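Household Skills, Unit 5: Setting and clearing a table
Notes for the session led by Renzo Serra, Clarkuvham
29/01/2020

Read these notes before the practical. Bring an apron and have your hair tied back.

Start with the surface. Take everything off the table, including the things that live there, and wipe from the far side towards you in long overlapping strokes. Fold the cloth and use a clean face for the second pass. Dry it with a tea towel before any crockery goes down. On pale tables look along the surface from a low angle, as smears are hard to spot from above.

Bowls go down next. Hold a bowl from the outside with your fingers below the rim. Put it down flat and let go once it is steady. Leave 80 cm from the middle of one place to the middle of the next. The practice tables at Clarkuvham take 2 places on each long side.

When you judge a surface, learn to tell a shadow from a mark. A shadow has a soft edge and moves when you move the lamp. A mark stays put. 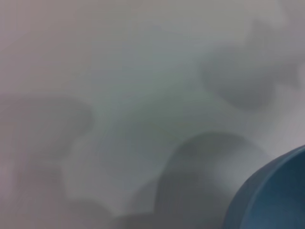
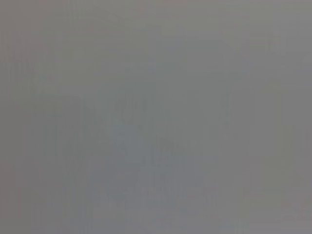 Fig. 2. Soft grey tones at close range. In the first picture, a blue rounded object at lower right.

Clearing follows the same order backwards. Scrape first, then stack by size, with no more than 5 bowls in a stack. Carry with both hands. Cutlery goes in its own tub, handles up. If a bowl has a chip in the rim, put it to one side and tell Primo Bassi, who keeps the breakages sheet.

Terms used in this unit
Place: the part of the table that belongs to one person.
Rim: the top edge of a bowl or cup.
Pass: one full wipe of the table from end to end.

For next time
Draw a plan of your own table at home with measurements in centimetres. Mark where each bowl would go and where you would stand to clear it. Those who missed the November session on washing-up should copy the notes from a partner.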